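Grid resets, round two
12/10/18

The placement runs for Hetetham are finished, so I can write up the numbers. We logged 2,220 pick attempts between August and last week, all on the same tabletop, with the paper divided into cells by blue masking tape.

The question was simple. If you pick each object's start cell at random before every attempt, do you need fewer objects to get a policy that works on new ones? Our first set at Clengate left start positions up to the operator, and people drift toward the middle of the table without noticing.

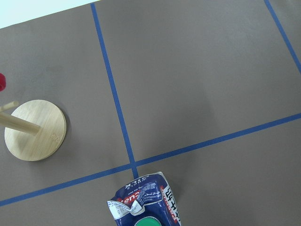 Stubbs wrote back after reading the draft that the tape itself could be helping, and that a policy trained over blue lines might fall apart on bare paper. Fair point. We ran 30 attempts with the tape pulled up and lost 4 that we would have expected to get. I'd call that a small effect, but it's a small test too.

The main result held up. With random cells, 20 objects did as well as the full Clengate set. Tall things that tip – cartons, dowels on a base – are still the weak spot, and the wrist view doesn't give much sense of height from straight above. Citlow is lending us a side camera for the next batch.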